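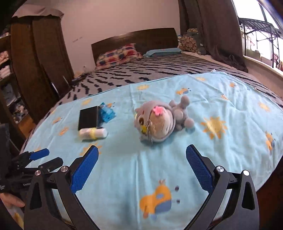
About Partanen Textile Care

Partanen is a contract laundry and textile repair company based in Edasham. We process bed linens, blankets, bedspreads and soft furnishings for guesthouses, student housing, care homes and private households. The company was started by Vilho Savolainen, a former maintenance engineer, in a single unit with two washer-extractors and a secondhand flatwork ironer. The ironer is still in service at our Bostham site, on its third set of rollers.

What we process

Standard work is cotton and polycotton sheeting, duvet covers and pillowcases. Bedspreads, quilts and printed fabrics are handled on a separate line at lower temperatures. Wool is accepted at Bostham only. We do not take leather, feather-filled furniture cushions or anything treated with a flame retardant that lacks a care label.

Plush and other filled items are accepted from household customers. They are washed in mesh bags on a 30-minute gentle cycle and dried on racks. Glued parts are checked at intake, and the customer is called before washing if any are coming off.

Sites and equipment

Edasham: intake, sorting, main wash floor, flatwork finishing. The floor runs two shifts, with the first load in at 5:30 a.m.

Bostham: wool, repairs, stain treatment, storage. Customer collection is from the side entrance on the yard.

Wash water is softened on site. Heat is recovered from the drain water and used to preheat the next fill. The recovery unit was rebuilt in August, with a larger exchanger and a bypass valve for cleaning.

Tracking

All contract items carry a sewn-in heat-resistant tag. Tags are read at intake, after finishing and at dispatch using Adumeo, our in-house stock system. Customers can log in to see item counts, wash history and repairs. Household orders are tracked by bag number.

Repairs

The repair room handles hems, closures, seam failures and small tears. Last year it completed 1,753 repairs. Sheets with worn centers are cut down to crib or cot size where the contract allows, and otherwise sold by weight as wiping cloth.

Working with us

Contract accounts start at 70 pounds of dry linen per week. Above 300 pounds we supply cage trolleys and fixed collection times. Household orders have no minimum and can be dropped off at either site. New contract customers are asked to send a sample load before pricing is agreed.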